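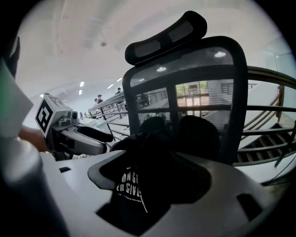

To: the list
From: Rajitha Selvanayagam
Subject: Re: [list] Open day at Saarinen - is it worth the drive?

Hi all, quick one, typing this at the kitchen bench so forgive the mess.

Anoma asked:

> Has anybody been up to the Saarinen open day yet? I've got nine from
> the Prerkberg group keen to go in April and I need to know before I
> book a bus. Specifically:
>
> Is it real work or a canned demo? Last place we went to played us
> a video and gave us a pen.
>
> Can people have a go of the grippers? Half my lot only want to come
> if they can hold something.
>
> Stairs? Two of mine don't do stairs well.
>
> And is there anything on cloth? We've had the Sornent arm since
> winter and it still can't pick up a tea towel off a flat bench. Boxes,
> fine. Cups, fine. Tea towel, forget it.
>
> Cheers
> Anoma Wijesinghe

Yes go. Went up last month, stayed till they were stacking the chairs. Answers in your order, more or less.

Real work. No video that I saw. They run the recording stations as normal and you stand near them. The day I was there it was all clothing, which will please you. Operator has a gripper in each hand, hand-held ones, no arm at all, and does the job with those over and over. Black fabric thing with white lettering on it, office chair. Pick it up, get it where it's supposed to go, put it down, again. The grippers have marker cubes on top, black and white squares, so the software knows where each hand is pointing. Somebody asked why not just use gloves and got a long answer, I only caught half. Short version is a glove has five fingers and the robot hasn't, so you record with the thing the robot will have.

Camera is on the gripper itself and it's fisheye, so you get the picture as a circle with black round it. Looks odd for a minute and then you stop noticing. You see far more than you'd expect. Even with the gripper right up at the chair you've still got the railing and the stairs and people standing well down the walkway. I asked if visitors wandering through the background wrecks the data. Guy said no, they'd sooner have it than not, a tidy background every time makes for a robot that only works in a tidy room. Fair enough. But they do ask you not to lean over the operator and I'd pass that on to your group BEFORE you get there, one bloke on our tour had to be told twice.

Having a go: yes, after the lunch break. You put your name on a sheet at the desk. Put your names down when you arrive, dont wait, ours was full by the time I'd finished my coffee. You get one of the older pairs and a folding job. I was terrible. Heavier than they look, and your wrists do all sorts of things you don't know about until you have to do them through a pair of jaws. My neighbour on the next table did hers first go and was very nice about it. Grr.

Stairs: there is a staircase with a handrail, and the raised walkway with a railing where you get the view down over the benches. Our group went up the stairs. I did ask for you and was told there's a lift round the back by the loading door but you have to ring ahead so somebody can unlock it. Ring, don't email. I'd also ask for seats, it's a lot of standing around on a hard floor.

Cloth: this is the bit I'd drive up for again. One of the trainers did a talk, twenty minutes, no slides, just her and a pile of laundry. Main points as I scribbled them:

- come in low and pinch a fold, don't try to grab the flat part. If there's no fold, push the cloth a bit till there is one
- dark fabric is the pain. Black on black especially, the camera can't tell cloth from whatever's behind. They record plenty of it for exactly that reason
- printing on the fabric helps, even when it's bunched up and you can only read bits of it, gives the thing something to hang on to
- keep the failed grabs. She was firm about this. They'd thrown theirs out early on and regretted it
- they had 644 recordings of the one clothing task when I was there and were aiming for 3000. I nearly choked. We've got 42, Anoma, and 11 of those are me dropping it

So I'd say your tea towel is a pushing-it-up-into-a-fold problem before it's an arm problem. Try it with a stripey one on a plain bench and see. I can lend you the stripey ones back, I think I've still got three of yours from the Ollodeo night.

Speaking of, the Ollodeo software got a mention. They don't use it themselves but somebody in the crowd does and reckons the new version reads marker cubes without the extra plugin. Haven't tried. If anyone on here has, please shout, I've been putting off the update for ages becuase last time it ate my settings.

Practical stuff:

Doors at 9.30, talk at 11, hands-on from 1.15. Tour groups go in two lots so with nine you might get split. Capped at 100 for the day and it does fill. Parking is on the street and rubbish, bus is a good idea. Food is a sandwich van out front, card only, queue starts early. Bring a jumper, the air con is fierce up on the walkway. Photos were fine when I went but ask at the desk.

Not worth staying for: the last session, which was a panel. Went on forever and I couldn't hear the end two.

If the bus has a spare seat I'd come again, happy to chip in for fuel. Can get myself to Prerkberg by 7. Also still have your extension lead.

Gotta run, something's boiling over

Rajitha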